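Notes for the Vultside talk, 3rd September

Slides are thin on purpose. If the projector is slow, skip the title and start talking.

Start with the question I was asked to answer: can you teach a robot a route by driving it there yourself? The Bulberg people say yes. My answer is sometimes, and I want to spend the time on the sometimes.

Say what the job was. Outdoor ground robot, remote control, one person steering from a screen. The person drives the walk along the fence and the model learns to copy the driving. We recorded 59 drives. After throwing out the ones where the link dropped or the driver got confused, we trained on 50.

Ask for hands: who has driven one of these through a video feed? Wait for the hands. Those people already know that you drive worse than you think. You see what the camera sees, late, and you correct late. The robot then learns your late corrections as if they were good ones.

Main complaint, take this slowly. When people show a task by hand, pushing an arm through the motion, they at least feel the weight of the thing. With a joystick you feel nothing. A curb and a painted line feel the same in your thumb. I have read a lot of write-ups that treat the two kinds of teaching as equal, and I don't buy it.

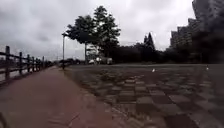 Next problem is that drivers are too good. Our best driver stayed neatly on the path every time, so the robot had almost no record of what to do once it had wandered off. First test, it wandered off. It kept going with great confidence until we hit stop. We had to go back in April and record bad starts on purpose: pointed the wrong way, too close to the rails, half off the path. Dull work, and it helped more than any change to the model. Pause here, people usually write this down.

Two drivers, two habits. One slowed down early for every turn, the other swung wide and sped up. Put both in the same pile and the robot learned something in between that neither of them would have done. The vendor line on this is "more variety is better." Ask what kind of variety. Different weather, fine. Different opinions about how to take a corner, less fine.

About the Nunum numbers. Someone will bring these up. Their success rate counts a run as a success if the robot gets to the end, including runs where the operator took over for a moment. We counted a takeover as a failure. Don't compare the two — you will get a silly answer.

If asked about the Cárdenas method (robot drives, person only steps in when it goes wrong, and those moments become the new training data): I like it better than plain copying. It still needs a person who is paying attention, and attention drops off badly after 10 minutes of watching a robot do fine. We swapped operators and it was still a problem. No good fix to offer.

Things I would ask any team selling this:
Who did the driving, and for how long?
How many drives did you throw out, and who decided?
What delay was on the link?
Did you test on a route the driver never saw?

Show the failure clip 2 times, second time with the sound off.

Leave time for questions. If there are none, go back to the delay question and ask the room how they measure theirs. Adapter for the laptop is in the side pocket.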